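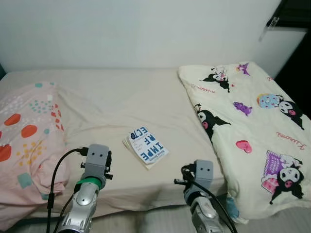 **¿Cuándo se estrena la segunda temporada de *Gruvine*?**

El 3 de octubre de 2024. Los capítulos salen de uno en uno, cada semana, así que toca tener paciencia (yo no la tengo, ya os aviso).

**¿De qué va? Me la han recomendado y no sé nada.**

Es un anime sobre una orquesta escolar que se queda sin sala de ensayo y acaba tocando en la estación de tren de Mikwood, un pueblo de montaña. Empieza muy de comedia y hacia la mitad se pone bastante más seria. Si os gustan las series de música pero estáis cansados de los grupos de idols, dadle una oportunidad, ¡que engancha muchísimo!

**¿Hay que ver la primera temporada antes?**

Yo diría que sí. La nueva arranca justo después del concierto de invierno y no se para a presentar a nadie. Si vais muy mal de tiempo, saltaos el capítulo de la playa y ya está – os perdéis un par de chistes y poco más.

**¿Sigue la misma directora?**

Sí, vuelve Ah-rin Ki, que también firma el guion de los dos primeros capítulos. Lo que cambia es el estudio: la primera la hizo Lernari y esta la hace Cheon. Se nota sobre todo en los fondos, que ahora parecen acuarela. A mí me costó acostumbrarme con el tráiler y ahora me encantan.

**¿Cuántos tomos del manga va a adaptar?**

No lo han dicho. En el tráiler de septiembre sale la escena del puente, que es del capítulo 100 del manga, y de ahí no creo que pasen. El manga va por el 209, o sea que material hay de sobra para una tercera.

**¿Puedo seguir con el manga donde acabó la primera temporada?**

Se puede, pero yo retrocedería un poco. El anime se comió toda la parte del afinador de pianos, y ese señor luego aparece otra vez como si lo conociéramos de toda la vida.

**¿Habrá doblaje en español?**

De momento solo subtítulos. Me lo preguntáis muchísimo y en cuanto sepa algo lo pongo aquí, prometido.

**¿Quién canta el opening?**

Todavía no hay nombre oficial. En los comentarios hay teorías para aburrir – ya van 697 mensajes en ese hilo y no me los he leído todos, perdonadme. Lo que sí está confirmado es que el ending es instrumental, con mucho clarinete.

**¿Es apta para niños?**

Para los muy pequeños se hace lenta. Mi sobrina la ve conmigo y se ríe con el profesor de trombón, pero cuando se ponen a discutir de becas se me va a por la merienda. Violencia no tiene.

**¿Vas a hacer reseña de cada capítulo?**

Esa es la idea, con una entrada aparte para los spoilers. Si tenéis otra duda, dejadla en los comentarios y la voy añadiendo a la lista.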